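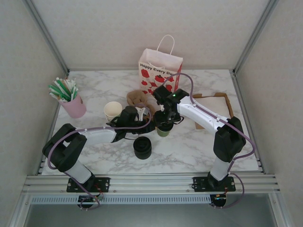
Malard mid-order, both arms on the front rail. The green cup is in the right gripper and the black lid is waiting its turn.

Malard: a gallery, of sorts

Malard is the two-armed cell at the far end of the Seltville workshop. Its job is to put together takeaway drinks orders, without the drinks. It does this all day, for no customers, and at the last look at the log it had handled 2,465 cups. I look after it with Margit Nygård, who built most of the frame and has opinions about everybody else's bolts. Reinaldo Amaral wrote the order sequence and visits when it misbehaves, usually bringing his own chair.

People keep asking what looking after it involves. There is only one picture on this page so far, so the gallery is on the short side, but it has most of the things we fuss over in it. The notes go with it, in no sensible order. More pictures will follow in November, when Margit gives me back the card reader.

The front rail
Both arms stand on black mounting plates on the grooved aluminium rail along the front of the table. The grooves are a joy, as you can slide an arm anywhere you fancy. They are also a curse, for the same reason. We slid the left one along in the summer to give it a better reach, forgot to tell the software, and spent a morning watching it close its gripper very carefully on nothing. There are now two pencil lines on the rail, and moving a plate off its line means writing it in the book first. Plate bolts get checked on Mondays.

The boards
Each arm has a small circuit board hanging under its plate. They sit right where your sleeve goes when you reach in to wipe the table, and I have caught mine twice. Power off before any wiping at the front edge. Margit would like a cover over each one. Margit has been drawing these covers for 23 weeks.

Purple cables
Purple was what Zasulico had in stock. Each cable loops over its arm's big middle joint with enough slack for a full stretch, and the slack is where the arguments are. Too little and it tugs at the plug. Too much and it wanders into the cups. The rule we settled on is to fold the arm right up, then stretch it right out, and watch the loop both times with a hand near the stop button. Replace the cable if the jacket feels stiff or looks shiny on the inside of the bend. Don't tape it. Reinaldo taped one and we still bring it up.

Grippers
The left has a white finger, printed here, and it wears faster than I'd like. We swapped the last one after 616 grips, when it had begun to let cup holders slide out sideways. New fingers live in the biscuit tin (there are no biscuits, I've checked). When you fit one, do the screws up finger tight, close the gripper on a spare cup, then nip them up. Doing it the other way round gives you a finger that points at the window.

The cups
White paper cups are the awkward ones. They stack beautifully and unstack badly, and in damp weather they come off in pairs. We fan the stack by hand every morning, which I suppose makes us part of the machine. The olive-green cup is much easier to deal with and gets used whenever we want to know whether a fault is ours or the paper's. If Malard can't pick up the green one, put the kettle on, it's going to be a long day.

Straws
Green and white stripes, packed into the pink cup on the left. They lean outwards and nothing can be done about it. Keep the cup well filled, as a half-empty one lets them flop.

The bag
The paper bag with the red apples says "Happy Every Day", and it stands at the back on the days we run full orders. Its twisted handle is the hardest thing on the table to get hold of. We have a small pile of torn ones under the bench. Xavier, the older cell next door, never had to do bags and is insufferably reliable.

The tabletop
Marble pattern, Margit's choice. It wipes down nicely and makes us look like a hotel bathroom. Damp cloth only, no spray, and clear the lids off first.

Still on the list
Re-zero the right elbow. Find out who has the long hex key. Covers for the boards (see above, and see 23 weeks). Order white cups from somewhere other than last time.

Page last touched Sun 25 October. If you've got the hex key, my desk is the one by the door.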